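Nalier Small Kitchens Project
Progress report to the Gekavora Fund, September

Dear friends at the Fund,

It has been a full and happy summer, and I am glad to have the chance to tell you how your money has been put to work. When we last wrote, the Itholm kitchen was a list of wishes and a room with very tired cupboards. I can now report that the cupboards are painted, the counters are up, and the first run of breakfast sessions is behind us — and a good run it was, with more people asking for places than we could fit around the stove.

The breakfast sessions

You may remember from our proposal that we wanted to begin with the simplest meal of the day, for people who are setting up a home for the first time or coming back to cooking after a long gap. We settled on groups of 6, which suits the room nicely and still lets everybody have a turn. Each session takes in toast, eggs, something with fruit, and the washing up (which we insist on, and which often turns into the best conversation of the morning).

A good deal of our thinking has gone into the practice tables. We wanted people to learn how to lay out a small space sensibly, with the plate, the toaster and the cutting mat all close to hand, the way they would need to be in a one-room apartment. We tried several arrangements before we were content. The one we like best is a plain wooden top with white walls on either side, held with small white clips, so that things stay put and one station does not wander into the next.
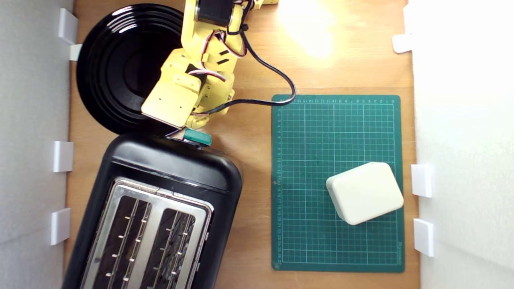 Spending to date

Of the 3269 dollars set aside for the kitchen, we have spent almost 800 on plates, mats, toasters and the smaller bits and pieces, and a further 991 on lumber, paint and the counters themselves. The black plates cost a little more than the plain white ones we had first priced, but they are a pleasure to use and toast looks very handsome on them. The rest is being held for the second oven and for food through the winter. Jakab, the supply house we have used throughout, kindly agreed to deliver in two lots, so we have not had to find storage for things we do not need yet.

What has been slower

The second oven is behind schedule. The wiring on the back wall needs to be looked at before anything can go in, and we are waiting on a date for that. In the meantime the baking sessions have been moved to later in the fall, and we have written to everyone on the list to let them know.

Before the next report

We plan to start the soup and lunch sessions, print the recipe cards in larger type (several people asked for this, and they were quite right), and put up one more shelf by the sink. If any of you would like to come and see the kitchen, please do — mornings are best, any time after nine, and there will be toast.

With warm thanks from all of us at Nalier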